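Gente, arrumei a gaveta de talheres e preciso contar pra alguém, então vai ser pra vocês mesmo. Segue o fio!

Contexto: apartamento novo, cozinha minúscula, só uma gaveta que abre direito. Os talheres moravam lá dentro junto com abridor, elástico, pilha velha e um manual de liquidificador que eu nem tenho mais. Toda vez que eu queria um garfo era uma escavação.

Quem me deu a ideia foi o Cristian Usuga, que divide a cozinha comigo desde janeiro. Ele falou: tira tudo da gaveta e deixa em pé, num porta-talheres, em cima da bancada. Eu resisti uns dois meses. Que bobagem a minha!

Regra número um, que aprendi apanhando: forra a mesa antes. Joguei uma manta felpuda por cima e fui colocando os talheres nela. Faz MUITO menos barulho (eram 9 da noite e a parede aqui é de papel) e não risca nada.
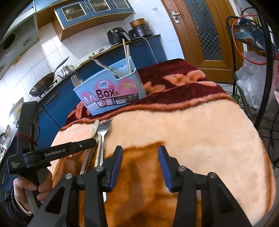
Segunda coisa: põe tudo no mesmo sentido antes de guardar. Parece frescura, mas você pega um por um e já vai encaixando, cabo pra lá, cabo pra cá, sem pensar. Eu achei quase relaxante, juro.

Os hashis foram pro lado direito do porta-talheres azul-clarinho, porque são os que eu mais uso — macarrão, salada, até pra virar ovo na frigideira. Recomendo demais comer salada de hashi, muda a vida.

Garfo eu guardo com os dentes pra cima. Sei que tem gente que briga por isso! O Eliécer Cabrera já me mandou áudio de quatro minutos defendendo cabo pra cima por higiene. Respeito, amigo, mas eu quero bater o olho e saber que é garfo.

Agora a gaveta: passei pano, deixei secar aberta e coloquei só pano de prato e os potinhos de tempero. 14 potinhos! Couberam todos deitados, com a etiqueta virada pra cima. Fiquei abrindo e fechando feito criança.

Falta resolver as facas grandes. Tô entre barra magnética na parede e um cepo pequeno. Quem tem barra: segura mesmo ou cai? Me contem aí, quero ver isso ainda este mês 💙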